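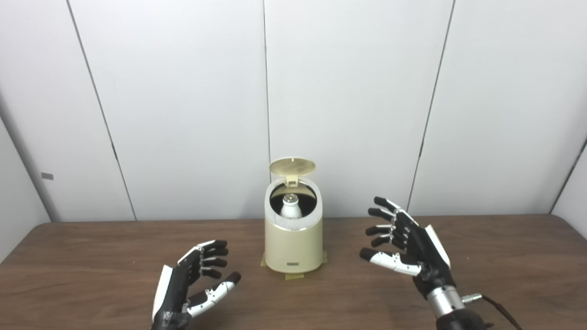
Elfriede Lenz reckons cream is a colour for people who never cook, and she told me so the minute she heard I'd bought the Ninh. Well, I do cook, most nights, and I'm still completely smitten with it!

I found mine at Clevbridge in June, after going back and forth between this and the Skadotum (which is a perfectly decent thing, just a bit bulky for my kitchen). What won me over was the shape. It's a plain cylinder in a glossy beige-cream, with a thin silver band around the opening, and it looks at home on a wooden table in a way that most small appliances never manage.

The lid is my favourite part. It's hinged at the back and flips right open, so there's no loose lid to find a home for while you've got a bottle in your other hand. The top of it has a fine perforated texture that feels lovely under the fingertips, though I will say crumbs like it too. A soft dry brush sorts that out, and I give the rest a wipe with a damp cloth when I do the bench.

Bottles stand upright in it. My white one with the silver cap goes in nicely and the ridges on the cap give you something to grip when you lift it out – a smooth cap would be a nuisance, I think. Eckhard Oltmanns wrote to ask whether his 600 mL bottle would go in. I haven't got one that size, so measure before you buy, Eckhard, and measure at the shoulders.

Now the grumbles. The inside is dark, so a splash down there is easy to miss until you go looking with a torch. The label near the base has writing so tiny that I gave up on it and kept the leaflet in the drawer instead. And the glossy finish does show fingerprints, mostly in the late afternoon when the sun comes in low over the sink.

None of that has put me off. I had a Ralisine for years and was fond of it, but I don't miss it one bit. I'd give the Ninh 4 out of 5, and if they ever print a bigger label I'll happily hand over the last point.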